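How to set up a small online fundraiser for a neighbour in trouble

Updated Wednesday, June 27, 2018

A while ago a family a few doors down from us in Brilwood had a very bad month. The father's back gave way, the work stopped, the rent didn't, and there were three little ones at home. A few of us on the street wanted to help and none of us had the faintest idea how to go about it. We'd all seen those appeals that get passed round from phone to phone until half the country has chipped in, but we had never wondered who sits down and writes them, or where the money goes in between. We muddled through, made a few blunders, and raised enough to see them right until he was back on his feet. I've helped with several since, and people keep asking me how it's done, so I've finally put it all down in one place. Get yourself a cup of tea, it's a longish read!

Before you start: ask the family

I know this sounds too plain to need saying, but please do it first, before you open an account or mention it to a soul. Go round in person if you can. Some people will be so relieved they'll cry on your shoulder, and some will be mortified, and you can't tell beforehand which it will be. The lady I thought would be the proudest of all said yes before I'd sat down, and a cheerful young chap who'd borrow sugar from anyone asked for a week to think it over (he said yes in the end, but only if we used his first name and left the street out).

Here's what I'd settle in that first chat:

What the money is for, in plain words. Rent, a hospital bill, a new set of tools, school fees.
How much is needed, and by when.
Whether they want their names used, or only a first name, or none at all.
What must be left out. Illness, debts and family quarrels are all theirs to keep quiet about if they like.
Whether the children can be mentioned. I'm very careful with this one and I never put a child's face or school in an appeal.
Who the money should be paid to.

Write down what you agreed and leave them a copy. It needn't be fancy. Mine are on the back of whatever's in my handbag.

One more thing on this. If the family gets any sort of benefit or help with the rent, a lump of money landing in their account can upset it. Ask them to check with the office that pays it, or with an advice centre, before anything is paid over. We nearly came unstuck there with our second appeal, and ended up paying the bill straight to the landlord, with everybody's blessing.

Choosing where to collect

There are plenty of websites for this now and they change their rules often, so I won't tell you which is best. Our first was done on a site called Urkeron, and we moved to Brarkus later on as my sister-in-law already had a login. Whichever you look at, spend half an hour with the small print and find the answers to these:

What do they take out of each gift, and is there a charge for moving the money to a bank?
How long does the money take to arrive? With some it's a couple of days, with others it's weeks.
What happens if you don't reach your target? Some sites hand every penny back to the givers.
Can the family be paid directly, without it going through your own account?

That last one matters a great deal to me. Even among friends, money resting in your own bank is an awkward guest. If it has to pass through you, tell everyone so in the appeal, move it on quickly and keep every scrap of paper.

Working out the target

Please don't pluck a nice round number out of the air. Sit down with the bills. For our first appeal we listed what was owed on the rent, then the shopping for the weeks he'd be off, then the bus fares to the hospital, and it came to 600 pounds once we'd allowed for the website's cut. When I told people what was in it they were much happier to give, and a couple of them offered to take something off the list altogether. A neighbour with a car did the hospital runs and that was the bus fares gone.

If the sum is a large one, I'd split it. Ask for the most pressing part first, say clearly that it's the first part, and come back for the rest later on. People do like to see a target met, and a bar that has hardly crept along after a fortnight is a sorry sight for the family too.

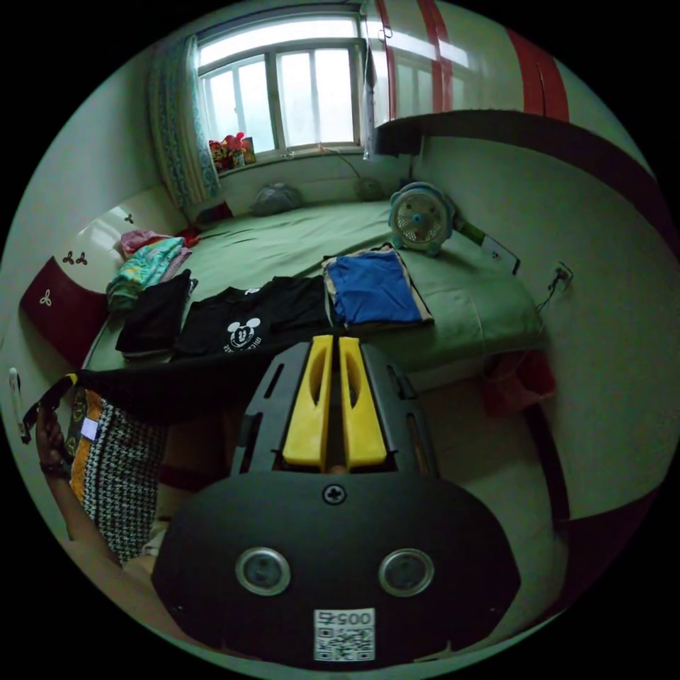 Writing the appeal

Most people freeze up at this stage, I certainly did. I wrote our first one at the kitchen table over three evenings and it was dreadful, all "tragic circumstances" and "desperate plight". My husband read it and asked who had died. So I threw it out and wrote it again as though I were telling my mother about it on the phone, and that's the way I've done it ever since.

Start with who the person is. He drives a van, she does the alterations for half the parish, they've lived here since the flats were built. Then say what happened, in two or three sentences. Then say what's needed and what it will pay for. Then say who you are and how you know them, so that a stranger can see there's a real person behind it. Finish with how to give, and how to help without giving money (there's always somebody who can't spare a coin but would happily cook).

Try to keep it under 265 words. I know, I'm a fine one to talk! But people read these on the bus, on a little screen, and they'll drift off if you go on.

A few things I'd steer clear of:

Making it sadder than it is. The family has to live on your street afterwards.
Blaming anybody. If the landlord or the boss behaved badly, leave that for another day and another letter.
Promising what you can't be sure of, such as "this will save their home".
Capital letters all the way through.

When you've finished, read the whole thing out loud to the family and change whatever makes them wince. Only then does it go up.

Getting the word out

Start small and close by. I know everyone hopes that a stranger with a huge following will pick it up, and now and then that does happen, but with ours nearly all the money came from people who knew the family or knew one of us. Before sharing it widely, send it to a handful of friends and ask them to give on the first day, even if it's only the price of a sandwich. People are shy of being first.

After that, write to people one at a time. It takes ages, I won't pretend it doesn't, but a message with your friend's name at the top does far more than the same message fired off to everyone. I sent 62 of them for the Akinola Road appeal and my thumbs were sore for days. Then put it on the street's group page, ask the corner shop if they'll have a printed slip by the till, and ring the school, the mosque, the church, the football club, wherever the family is known. Do have paper slips! A lot of our older neighbours wouldn't dream of typing in a card number, but they'll put a note in an envelope and be glad to. Write every envelope down in a book, with the date, and have a second person sign beside it.

If a newspaper or radio station gets in touch, talk to the family before you answer. They may love the idea. They may also find that their trouble is the first thing that comes up when anyone looks for their name, and that lasts a good deal longer than the rent arrears.

While it's running

Post a short update every few days. "We're halfway, thank you, the gas is paid" is plenty. Thank people by name if they gave openly and leave them be if they didn't. Answer questions quickly, even the rude ones. Somebody will ask how they can be sure it's real, and it's a fair thing to ask, so don't take offence as I did the first time. Tell them who you are, what's been paid so far, and offer to have a chat.

Unkind comments can be deleted without a reply. I used to argue with them late at night. I don't any more and I sleep better.

Closing it properly

Set an end date and stick to it. Ours usually run for 6 weeks, which catches everyone's payday at least once. When it's over, pay the bills, keep the receipts together and write one last note to everybody saying what came in, what went out and what became of anything left over. Decide with the family beforehand where any extra should go, and say so in the appeal from the beginning. In November we had a bit over from a boiler appeal and it went on winter coats, as we'd told people it would.

Keep the book and the receipts somewhere safe for a few years. And pop round to see the family again once the fuss has died down, with a cake if you're the baking sort. The weeks after an appeal closes can be rather quiet ones, and they'll be glad of a knock at the door.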